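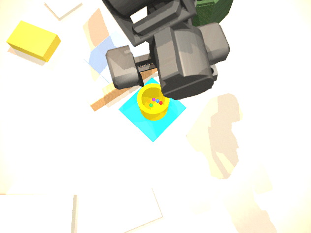 Simulator view: fingers open wide above the yellow cup, five balls inside, cyan square underneath.

Workshop Tips: Before You Build a Robot Arm for the Bench

I was against the arm. I'll say so at the top so you can discount what follows as you see fit. The shared workshop in Atstead voted to build one over the winter, for sorting hardware and passing small parts, and I went along because I had the only decent drill press and didn't want anyone else adjusting it. Several months in, I've softened a little. It can move a cup. A person can also move a cup.

If you're set on doing it anyway, these are the notes I wish had been taped to the wall when we began.

Do the job by hand first

Write down what the arm is supposed to do, then do it yourself for an evening with a kitchen timer running. Our big idea was sorting mixed screws out of a coffee can. Laiba Sial sat down with a muffin tin and did 143 of them before her tea was ready to drink. We dropped screws from the plan that night and moved on to carrying cups of small stuff from one spot to another, a job with far fewer ways to fail.

Pick one object and one surface. "It'll help around the shop" is how you end up with a very heavy lamp.

Price the whole thing

The gripper kit we bought, a Guvov, was $489. That number got read out loud at the meeting and everyone nodded. The power supply, the mounting plate, the cable, the second cable, the emergency stop and the clamps didn't get read out. By March we'd spent $800 and the arm was still sitting on a moving blanket. Double the figure on the box and see if you still want it.

Don't fall in love with the simulator

I'll give the simulator this much, it's cheap, and it doesn't drop anything on your foot. Kamran Mahmoudi set ours up and it did catch some real mistakes, mainly fingers coming down at an angle that would have smacked the rim of the cup. Use one if you have a computer that can run it.

But look at what you're practicing on. A small cup with tiny balls in it, sitting on a colored square, with a bar of wood and a yellow block nearby, is a tidy test. Your bench has a tape measure on it, and a sandwich. Things to watch for:

Light. If your practice surface is so bright that flat shapes fade to outlines, a camera may have as much trouble finding them as you do. Turn the lights down in the software and try again, then turn them way down. Our bench is under one bulb and a window, and neither is steady.

Friction. Software grip is whatever number somebody typed in. Ask who typed it and why. In our case it was Kamran, and it was the number already in the box.

Clutter. Add junk near the target until the thing starts failing, then you know where you stand. A strip of wood lying right behind the cup is a fair start, because the fingers have to come down somewhere.

What's in the cup. Balls roll. If you plan to carry loose parts, tilt matters more than grip, and a smooth slow move beats a fast one every time. Watch the contents, and let somebody else watch the arm.

Mark the parking spot

A colored square on the bench is the best tip on this page and it costs nothing. Cut one from cardstock or lay it out in painter's tape, bigger than the base of the cup, so the corners still show when the cup is on it. You can see at a glance if the cup has wandered. Turn it cornerwise to the edge of the bench if you like; it makes no difference to the arm as far as I can tell, though I've heard it argued for an hour.

Tape lifts after a few weeks. Press the edges down with a spoon and replace it when it curls.

Bolt it down, properly

Two bar clamps will hold an arm that isn't moving. Ours was clamped to the good bench for one Saturday and walked itself two inches by lunch. Through-bolts, wide washers, and a backing board under the top. If you rent, or it's the dining table, bolt the arm to a thick scrap of countertop and clamp that down at all four corners. Check the bolts weekly. Ours loosen. Thread locker helped some.

Open fingers need room

People measure the closed gripper, and then they can't work out why it knocks over the jar next door. Spread the fingers as wide as they go and measure that. Add a hand's width on each side. Remember the housing between the fingers too, since it can reach the cup before they do if you come down too far. I set our lowest height with a scrap block standing next to the cup, and I trust the block more than the readout.

Cups

Use plastic, with a thick rim and straight sides if you can find them. Tapered party cups slide down out of the fingers. Glass, no. Somebody will say the grip force is set low enough for glass, and you should hand them the broom in advance.

A strip of rubber shelf liner on each finger did more for our success rate than all the tuning. Stella Kashindye cut ours out of a leftover drawer roll. Wipe it now and then, sawdust kills the grip.

Keep a failure sheet

A clipboard and a pencil. Write what it was asked to do, what it did, and who was standing there saying it had worked fine a minute ago. Our first real run was 33 tries at picking up a single empty cup. I'm not printing how many it got. The sheet did show that most of the misses came after four in the afternoon, when the sun gets to that window, and a piece of cardboard in the window fixed more than a week of arguing had.

Be strict about what counts. If you nudged the cup, it's a miss.

The stop button

Put it where you can hit it with your elbow. Test it before every session, with the arm moving slowly and the bench clear. Hair tied back, sleeves rolled, no gloves near the joints. Kids watch from the other side of the shop.

Ours got its first proper use the day I hung my apron on the elbow joint. I've put up a hook by the door, 3-inch screw, straight into the stud.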